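Clearing out the marker drawer

4/19/25

I finally went through the marker drawer. It had been on my list since March, when the drawer stopped closing all the way.

Most of the markers went in the trash. My test is simple. I draw a line as long as my hand, wait a minute with the cap off, and draw another. If the second line is gray, it goes. The ones I bought at Ruddock the year we moved did badly. The Postard ones are older and most of them still write, so I kept those and put them in a mug on the desk.

I also gave up on storing them tip down. I have read both ways. Lying flat is easier and I can't tell any difference after 7 months of it.

The board itself got a wipe with rubbing alcohol and an old T-shirt. The ghost of last year's grocery list came off on the second pass. I spent 3 dollars on the alcohol.
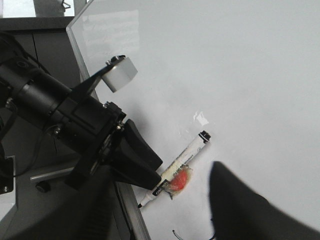
A comment came in from Badance: "Try a pencil eraser on the old ink before the alcohol. It saves you a pass." I have a few erasers in the same drawer, so I'll try it next time.

The drawer closes now. The pens are next.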